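Sutum Teaching Kit – Frequently Asked Questions

How many demonstrations does a task need?
Start with 20 for one brick and one target position. Add more when the start positions vary.

Hand guiding or remote control?
Hand guiding is quicker to learn. Use remote control when your hands would block the camera's view of the gripper.

Can loose parts stay on the table while I record?
Yes. Leave them where they will be during playback, and keep the baseplate in the same place for the whole set. 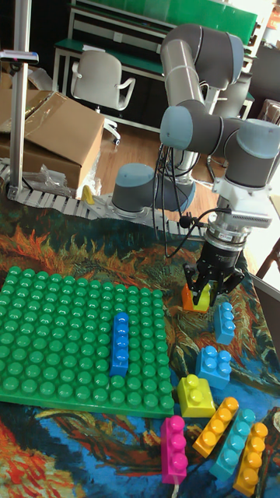
Move the arm slowly on the final approach – the recorder stores 900 samples per demonstration and stops when they are used up.

What if I drop a part?
Discard that take and record it again. Do not trim it.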